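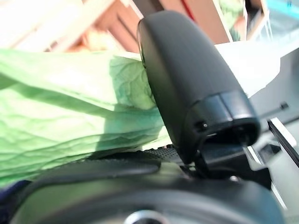

What makes a produce display easy to shop from and easy to put back in order? Mostly it comes down to giving every vegetable a place that fits its size, and leaving enough room in front for whoever has to reach in.

I came to the question through the Dilau practice shop, which our course set up in room 313 for the spring. We were each asked to pick one corner of a small grocery store and think hard about it for a term, and I picked the vegetables, partly out of affection. My grandparents met over a greengrocer's counter in 1946, and I grew up hearing how you stack a cabbage (stem down, best side out, and never on top of anything you want to sell tomorrow). I have tried to keep the family stories to a minimum in this report, but a few have crept in!

The setup is modest. We used slatted wooden crates for the stock and a dark blue plastic shopping basket for the customer. The potatoes got a crate of their own, which I recommend to anybody trying the same thing. They settle into each other and make a good full-looking heap without any help. The napa cabbage and the long white vegetable I have been calling a daikon shared another crate, lying side by side, and that took me much longer to be happy with. Long things want to lie along the crate. Put one crosswise and it props up everything around it, and the whole display looks as if somebody left in the middle of the job.

The basket gave me the most to write about. A shopper's basket is a mixed load by nature, and ours had orange, tomato, zucchini, cucumber, apple and peppers all in together. I had planned to treat it as an afterthought and I ended up spending most of May on it — the drawings for the Selluleck presentation are nearly all baskets, as my classmates were kind enough to point out.

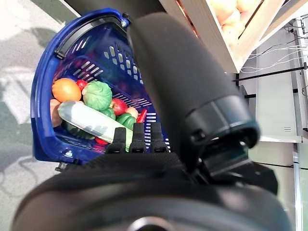
My first rule was to put the long vegetables in before the round ones, so that the round ones have something to rest against. I still think it is a decent rule. The trouble comes at the other end, when the basket has to be emptied back into the crates, and the zucchini you laid down so carefully at the start is now underneath your dinner. I tried a second version with the long pieces stood up along the side wall. Unpacking was pleasanter that way, though the basket looked untidy and I kept wanting to fix it.

Leafy pieces were their own small headache. A toy leaf weighs next to nothing and takes up the room of three potatoes, and if it goes in early it gets buried, and if it goes in late it slides off. I now put leaves on last and near a wall. For the crates, I would keep them toward the front edge, where they can be taken without disturbing the heavier things behind.

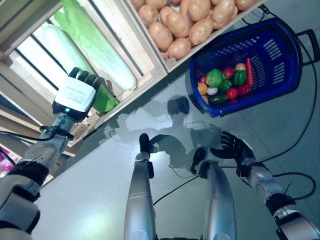

Villads Ingvarsson wrote on my draft that I was worrying too much about how the crates looked full and too little about how they looked at closing time, half picked over, and that a good layout ought to survive a busy afternoon. I have thought about that comment a good deal. He also asked why the potatoes needed a whole crate while two very different vegetables had to share, and I didn't have a better answer than habit.

So the revised plan, which I called Eltine on the drawings, has a movable divider in the shared crate and a slightly shallower crate for the potatoes. I have sketched it and cut the divider out of cardboard, but I haven't built the crate yet. The written guide for whoever runs the corner next is 600 words long, and the section on cabbages is still the longest.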